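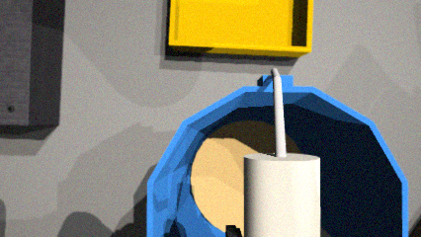
Sekton Cell Users Forum > Faults and Safety Notices

Gripper released bucket handle during transfer

Posted by rmahasneh, 2nd May

The Awad laboratory wishes to report a fault in the bucket transfer routine. During simulation run 69, the gripper opened while the bucket was above the tray. The bucket dropped, and the controller continued to report a secure grip. No alarm was raised. The routine has been suspended pending review.

Members operating the same routine are asked to state their controller release and whether the grip check was enabled.

Rasha Mahasneh
Awad 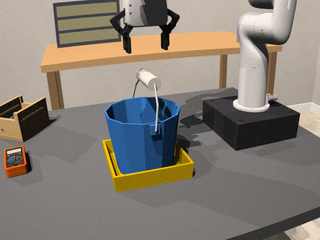

The grip check was enabled in our case, with the threshold left at the value supplied by Pekar.

Reply from herico_support

Herico has reviewed the log. The handle is free to swing, and the fingers closed before it had settled. We consider this a timing error. A longer pause before closing should be applied.

Reply from cell_lead_3

I must respectfully disagree. We completed 4,000 cycles in February with the longer pause and recorded three drops. The pause reduces the fault but does not remove it. A controller that reports a grip it does not have is a safety matter, and the routine should not be transferred to hardware in this condition.

Reply from herico_support

The objection is noted. We maintain that the pause is adequate for simulation work. The status signal will be examined separately.

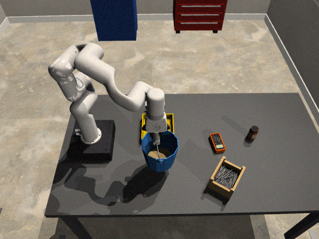

Reply from rmahasneh

Awad will keep the transfer routine suspended until the status signal has been corrected. Stirring runs are not affected by this notice.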